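Monday, late
by me, at the kitchen table

Day one of the cloth task is done and my forearms feel like I spent it wringing out bath mats. I'd been telling myself this would be the easy week! We finished with the cups on Friday, and cups are nice, you pick one up and it stays the shape of a cup. Cloth does whatever it likes.

So the plan for Lukden (that's what we're calling this batch, I have no idea who picked it) is 80 good demos of picking up a cloth with the hand-held gripper, moving it and setting it down again. Good meaning no dropped cloth, no long pause while I think about my life, no sudden jerk at the end. If I hesitate, the robot learns to hesitate, and I hesitate a lot more than I thought I did. I watched my morning takes back over a sandwich and there's this little dither before every single grab, like I'm asking permission.

The trick I found after lunch is to go in slower than feels natural and close in one go. Don't chase the corners. I kept chasing the corners! Pinch up a good fat fold, lift, then move. 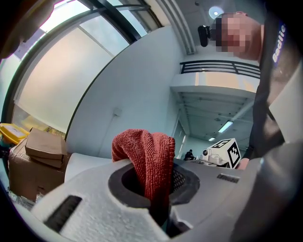

I also need to stop holding my breath, because then I rush the last part and let go too high and the whole take is garbage. I tossed 6 of them before my coffee break for exactly that. I did feel bad, but Tonus (the part of the software that lines everything up afterward) would have taken them quite happily and then we'd have a robot flinging laundry.

We had one long argument about whether a fumble and a recovery should stay in. I say yes, a few, since a robot that has only ever seen perfect grabs has no clue what to do when it misses. The other side says keep it clean until the first training run and add the messy ones later. We settled on saving them in their own folder, so I guess I half won.

Tried the remote control rig for three takes too, just to compare, and ugh. Moving the arm from a chair with the Brulelo sticks is like eating soup with somebody else's hands. I'm so much faster with the gripper right there in my fist, where I can feel the cloth drag a bit. I'll still have to do 2 sessions on the sticks this week, though, and I'm putting them off as long as I can.

Tomorrow: wrist stretches first, snack in the bag, and ask if I can get the taller table.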